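Teaching by Hand: The Remote-Control Sessions at Ullton
Gallery

The Hundham Institute operates a small program at its Ullton site in which staff members show two-armed robots how to carry out ordinary household jobs. The program began in February with folding and sorting and has since moved on to small repairs. This page gives a short account of the current work for visitors, partner schools and prospective operators. Two views from the battery task appear toward the end.

How a session is run

The operator does not write instructions for the robot. A pair of handheld controllers is linked to the arms, and whatever the operator's hands do, the arms repeat. The full movement is recorded together with the views from the wrist cameras. One complete performance of a task, from the first reach to the return to rest, is called a demonstration. The Institute's target for the present year is 4,000 demonstrations across all tasks.

Operators work in pairs. One drives the arms while the other resets the objects, keeps the log and calls out any fault in the recording. The two exchange places after 20 demonstrations, or sooner if either asks. Mitsuko Hirose, who wrote the operator handbook, set this limit after reviewing the early logs, in which the quality of grasps fell off noticeably toward the end of long turns.

Where a movement is too fine to drive smoothly from a distance, the motors are released and the arm is guided directly by hand. This second method is slower to prepare. It is kept for short pieces of a task, such as the last approach to a part, and the resulting recordings are stored separately under the heading "guided."

Choosing the tasks

Tasks are proposed by operators and approved by Garba Briggs, head of the Ullton site. A suitable task uses common objects, can be reset in under a minute and has an end state that two people would judge in the same way. Several proposals have been turned down on the last point. Wiping a counter was one of them; the reviewers could not agree on what counted as clean, and it has been held over until the Erkville group completes its own scoring sheet.

The battery task was proposed by Chie Ichikawa. It calls for working with AA cells and a white plastic device that has a battery compartment, with a screwdriver available as a tool. New operators generally find it difficult. The parts are small, the cells roll, and the operator has no sense of touch through the controllers -- the force at the tip of a tool must be judged by eye. Ms. Ichikawa advises operators to bring the arm nearly to a stop before contact and to look at the wrist view, even when the wider view seems clearer.

The battery task, from the wrist cameras
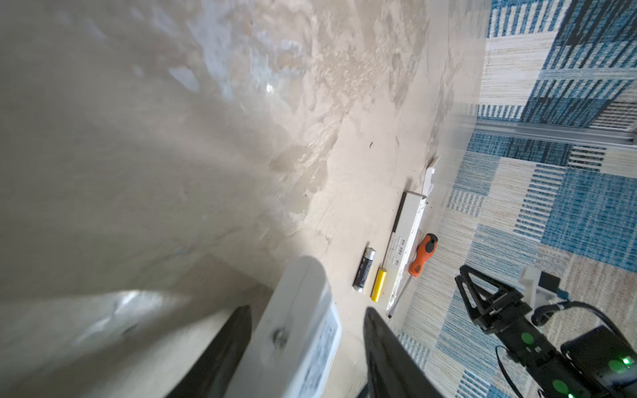 Black and yellow AA cells side by side, with an orange-and-black screwdriver nearby. The second arm's gripper is at lower right.

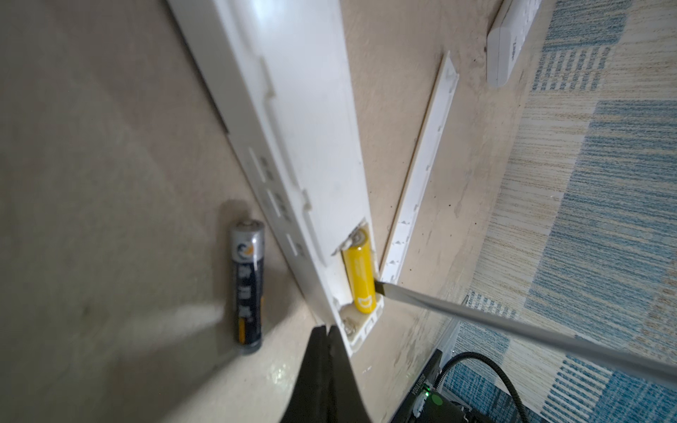

The flat blade of a screwdriver against the side of the yellow cell, inside the open compartment. The long white cover lies to the right of the device.

After recording

Each demonstration is reviewed once by a person who did not take part in it. The reviewer marks the start and end points, notes any pause longer than two seconds and assigns one of three grades. Demonstrations that contain a mistake and a recovery are kept, provided the recovery was made by the operator through the arms. Those in which a person reached in to help are set aside.

Wálter Cuervo maintains the review queue and asks that reviewers enter their notes on the same day. Around 40 demonstrations can be reviewed by one person in a morning. Graded recordings are passed to the Nakajima laboratory, where the learning software is trained and tested on the same model of arm. Results come back to Ullton as a short report listing the steps at which the robot most often failed, and the next set of sessions is planned from that list.

Visits and operator training

Groups may observe a session by arrangement with Jocelyn Arsenault at the Ullton front office. Visitors are asked to remain behind the marked line while the arms are powered and to silence their telephones, as operators speak to one another throughout. Training for new operators takes place over two mornings. No background in engineering is required -- patience with small objects is of more use -- and the handbook is supplied on the first morning.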